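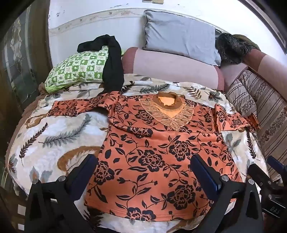

긴소매 옷, 어떻게 접어야 덜 구겨질까
생활디자인 기초 조별 프로젝트 보고서
조원: 문가영, 배시현, Arlindo Evangelista, Eirini Lazaridis
제출일: 2022년 10월 9일

1. 주제를 정하기까지

우리 조는 처음에 옷장 수납함을 만들 생각이었다. 그런데 각자 집에서 옷을 가져와 펼쳐 놓고 보니 수납함보다 접는 방법이 훨씬 재미있었다! 같은 긴소매인데도 네 사람이 접은 모양이 다 달랐다. Eirini는 소매를 등 뒤에서 엇갈리게 놓았고, 나는 어릴 때부터 하던 대로 소매를 몸판 길이 방향으로 한 번 꺾어 내렸다. Arlindo는 둘둘 말았다. 서로 자기 방식이 제일 낫다고 우기다가 그러면 비교해 보자고 한 것이 그대로 주제가 되었다.

2. 옷 고르기

집에 있는 긴소매 옷을 모두 합치니 거의 70벌이었다. 다 해 볼 수는 없어서 장식이 있거나 무늬가 큰 옷 위주로 19벌을 골랐다. 민무늬 티셔츠는 어떻게 접어도 차이가 별로 안 보였기 때문에 뺐다.

가장 공을 들인 옷은 주황색 바탕에 검푸른 꽃이 찍힌 긴소매 옷이다. 갈색 깃이 위로 서 있고 가장자리에 물결 같은 주름이 잡혀 있으며, 깃 둘레에는 복숭아색과 황갈색 레이스가 뾰족한 꽃잎 모양으로 퍼져서 가슴 가운데에서 V자로 모인다. V자 안쪽은 잔주름을 잡은 연한 주황색 천이다. 천에 은은한 광택이 있어서 구김이 생기면 빛을 받아 더 잘 보인다. 관찰용으로는 최고의 옷이었다.

3. 진행 방법

옷마다 세 가지 방법으로 접었다. 우리끼리 부른 이름은 내려접기, 엇갈려접기, 말기이다. 접은 옷은 같은 서랍에 하룻밤 두었다가 다음 날 꺼내 펼치고, 눈에 띄는 주름의 자리를 종이에 그린 옷 모양 위에 표시했다. 자로 길이를 재는 것도 시도했는데 주름이 어디서 끝나는지 사람마다 다르게 봐서 그만두었다.

펼치는 순서도 맞추었다. 깃을 먼저 잡아 위쪽에 놓고, 어깨를 양옆으로 벌린 다음 소매를 옆으로 뻗는다. 밑단은 마지막에 당긴다. 처음에는 밑단부터 당겼는데 그렇게 하면 가슴 쪽에 가로 주름이 몰렸고, 이것이 접어서 생긴 주름인지 펼치다 생긴 주름인지 알 수 없었다. 그래서 첫날 기록은 버리고 다시 했다. 아까웠지만 다시 하기를 잘했다.

바닥도 생각보다 중요했다. 매끈한 책상에서는 옷이 미끄러져서 어깨를 맞추는 동안 소매가 따라 움직였다. 폭신한 담요 위에서는 옷이 제자리에 잘 붙어 있었지만 꾹 눌러 접을 때 선이 또렷하게 나오지 않았다. 담요에 무늬가 많으면 옷 가장자리를 찾는 데도 시간이 더 걸린다. 결국 펼칠 때는 담요, 접을 때는 책상으로 나누었다.

4. 알게 된 점

내려접기는 어깨 아래에 세로 주름을 남긴다. 대신 가슴 장식은 거의 건드리지 않는다. 깃이 서 있는 옷은 깃을 억지로 눕히지 말고 서랍 안쪽을 향하게 두는 편이 모양이 잘 살았다.

엇갈려접기는 겉으로 제일 반듯해 보인다. Eirini가 접은 것은 정말 가게에 진열된 옷 같았다! 그런데 펼쳐 보면 소매 두 겹이 눌린 자국이 등판에 남았고, 소매통이 넓은 옷일수록 심했다.

말기는 부피가 가장 작았다. 얇은 티셔츠에는 아주 좋은데 레이스가 붙은 옷에는 맞지 않았다. 장식 부분과 몸판의 두께가 달라서 마는 동안 한쪽으로 쏠린다. Arlindo가 레이스 안쪽에 얇은 수건을 한 장 대 보자고 했고 이 방법으로 조금 나아졌다. 그래도 우리 조 네 명 모두 장식 있는 옷은 내려접기에 표를 던졌다.

무늬에 대해서도 적어 둔다. 큰 꽃무늬는 접는 선을 잡을 때 꽤 쓸 만한 기준이 된다. 가운데 큰 꽃을 기준으로 좌우를 접으면 자를 대지 않아도 폭이 비슷하게 나온다. 다만 꽃이 대칭으로 찍혀 있는 옷은 드물기 때문에 꽃과 꽃을 맞추려고 하면 오히려 비뚤어진다. 기준 꽃은 하나만 정하는 것이 좋다.

5. 아쉬운 점과 다음 계획

주름 표시를 네 사람이 나누어 했더니 기준이 조금씩 달랐다. 특히 나는 작은 주름까지 다 그려 넣는 편이라 내가 맡은 옷만 유난히 구겨진 것처럼 나왔다. 다음에는 한 옷을 2명이 따로 표시하고 겹치는 것만 세려고 한다.

두꺼운 니트를 하나도 넣지 못한 것도 마음에 걸린다. 내년 4월 발표회 전까지 니트와 셔츠를 더해서 접는 순서를 그림 카드로 만들 계획이다. 카드 초안은 Eirini가 그리고 있는데 소매 꺾는 각도를 화살표로 나타낸 것이 아주 알아보기 쉽다. 글씨는 Arlindo가 한글로 쓰겠다고 해서 연습 중이다.

관찰 기록지와 카드 초안은 부록으로 붙인다.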